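Zuvport Flow
Pouring and liquid handling module for the Ronska motion planner

Overview
Zuvport Flow is a software package for robot cells that must handle open liquids. It plans the tilt of the vessel, follows the liquid at the spout and corrects the wrist speed during the pour. It runs as an add-on to Ronska 5 and uses the cameras you already have, one at the wrist and one fixed.

What is included
– Tilt planner with profiles for 21 standard vessels, up to 1,000 ml
– Stream tracker for clear and colored liquids
– Obstacle layer for thin metal tools, cables and small glassware
– Log viewer with both camera views on one time line

Two-arm cells are supported. Each arm keeps its own tool model, so a two-finger gripper and a multi-fingered hand can share one table and one collision map.
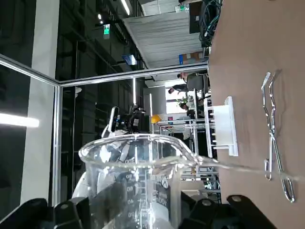
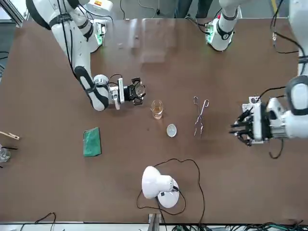 Wrist view during a pour from a large graduated beaker (first); fixed view of the table with both arms (second).

Vessel profiles
A profile holds the rim shape, the wall thickness and the spout direction. If your vessel is not in the list, the setup tool can make a new profile from a short scan. We recommend to fill vessels of 1,000 ml only to 900 ml – the first degrees of tilt are then much easier to control. Transparent walls give false edges in the depth image, and for this reason the tracker works mainly with the color image.

Requirements
Ronska 5 or later, one calibrated wrist camera, one fixed camera with full view of the table. The Rudd gripper driver is optional and is installed separately.

Licensing and support
One license covers one cell, with one or two arms. Support is given by e-mail from our office in Nestdale. Trial licenses can be extended one time on request.

Page updated Sep 9, 2019. The next release is planned for December.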